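Closing a straight incision on a practice pad: continuous suture

Updated May 19, 2020

This page covers a continuous over-and-over suture on a silicone skin pad with a straight cut. It assumes that the reader can already load a curved needle and tie a square knot. Simple interrupted sutures are on the previous page of the Itard bench notes, and the practice cut is the same for both.
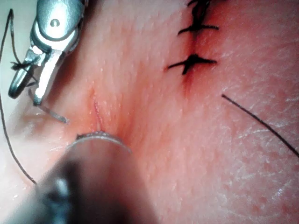

705 words

1. What to lay out

Skin pad, one straight incision per exercise. We use the Zindora pad in the thicker grade, but any pad that holds a stitch without tearing will do.
Black braided thread on a curved needle, 500 mm long.
Two needle-holding instruments, or one holder and one pair of forceps.
Scissors.
A fine marker and a rule.
Stain, if wanted. A thin red stain makes the cut edge easier to find under a strong lamp. It marks clothing.

Light the middle of the pad and keep the lamp off the near edge, where it will glare on metal. Fix the pad at the two short ends. A pad fixed along its long sides will not let the cut close.

2. Marking the cut

Rule a line on each side of the incision, parallel to it and the same distance away. Mark 11 entry points along the far line and the same number along the near line, directly opposite. Beginners should leave all the marks in place. After a few pads, mark only the first and last, then check the spacing with the rule once the row is complete.

3. Holding the needle

Grip the needle a little over halfway back from the point, with the jaws square to the curve. A needle held near the swage (the end where the thread is fixed) bends under load. A needle held near the point leaves too little metal to push through. Close the jaws fully before moving off the rest position.

The point should meet the surface at a right angle. Most poor stitches on the pad start with a shallow entry, and the usual cause is a wrist that has already begun to turn. Set the point, pause, then turn. 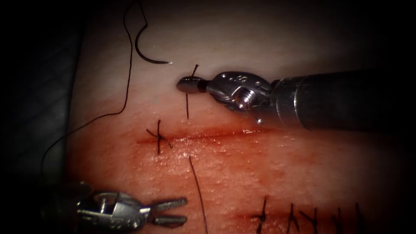 Darmawan Khoo
Bench instructor, Itard Skills Room

4. The first stitch and anchor knot

Enter at the first mark on the far side. Follow the curve of the needle down through the pad and bring the point up inside the cut. Let go, take hold of the needle again from the cut, and complete the second half as a separate bite through the near side. Both bites should be at the same depth.

Draw the thread through until a short tail is left, then tie the anchor knot and lay it to one side of the cut. A knot left on the line of the incision lifts the edges. Trim the tail but leave enough to grip.

5. Handling the thread

Long thread causes more trouble than the needle does. Before each bite, lay the slack in an open curve to one side of the pad, well away from the next entry mark. Set the needle down on clear pad when both instruments are wanted for the thread, and put it down where its point can be seen.

Pull on the thread, never on the needle. Take hold close to the pad and draw along the line of the stitch.

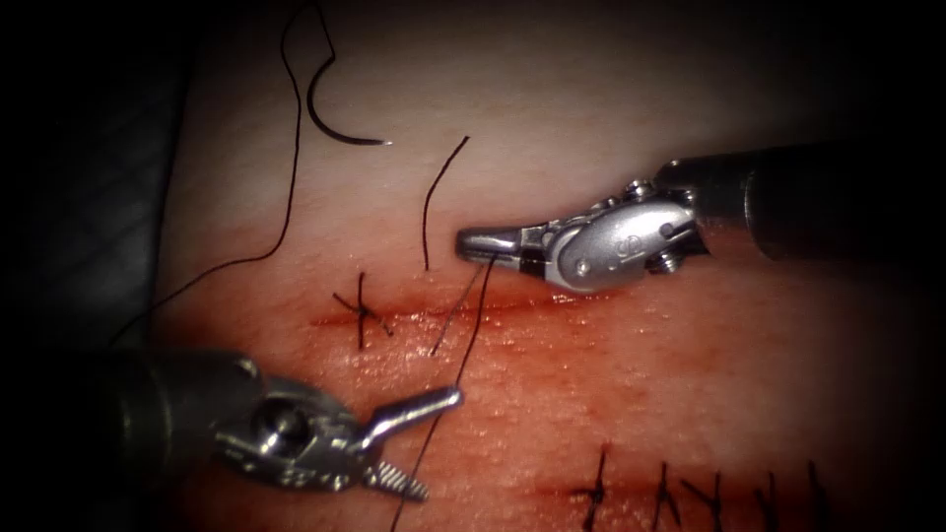 Tension is set at this stage and cannot be corrected later without slackening the whole row. Draw until the two edges touch and stop there. If the pad puckers, ease the thread back through the last bite. Gough's handout gives a figure for tension; I have never found it useful on silicone, which stretches differently from one batch to the next.

6. Working along the row

Carry the thread across to the next far mark and repeat. Each crossing on the surface should lie at the same slant. Check for:

Gaps at the edge. The bite was too shallow, or one side was deeper than the other.
One edge riding over the other. Depths do not match. Take the stitch out.
Thread locked round a loop. Open the loop with a closed instrument tip before pulling.

At the last mark, leave the final loop slack and use it as the second end for the closing knot. Tie, trim, and check the row from both ends of the pad.

7. Timing

Do not time the first 2 pads. After that, any watch with a second hand is good enough. The one by our bench is an old Timex. Slamet Sutanto keeps the record sheets for the January group and will want the stitch count entered beside the time.

8. Small parts and clearing up

Check the metal parts under magnification before they go back in the tray. Look into the recesses and along any coil for ends of thread.

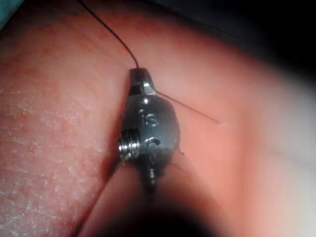 Metal part stamped 15, with a fine dark line running to its tip.

Needles go in the sharps tub, used or not. Wipe the pad with plain water and dry it flat before storing.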